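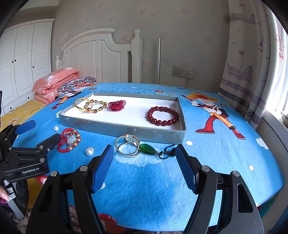 About Mekberg

Mekberg is a soccer club with one senior side, a reserve side and youth teams from under-8 to under-18. The club is run by a limited company, Mundo Sports, which holds the league license and the lease on the ground.

Ownership

Fiachra Lynch holds the majority of shares. The remainder is split among 883 registered members, each with one vote at the annual meeting in July. Members elect two of the five directors. Changes to the club name, crest or home colors need a two-thirds vote of members.

Ground

Home games are played at Sánchez Park. Capacity is 1000, of which 600 places are seated under the main stand. The pitch is natural grass on a sand base, with drainage renewed along the east touchline. Floodlights meet the standard for evening league games. Gates open 90 minutes before kickoff.

Coaching

Ciarán Cullinane is head of coaching. He sets the training plan for all age groups and reports to the board. The club has 18 licensed coaches. Youth players train twice a week and are assessed at mid-season and at season end.

Ticketing

Season and single-game tickets are sold through Wonix. Members receive their access code by email. Paper tickets are available at the ground office on game days only.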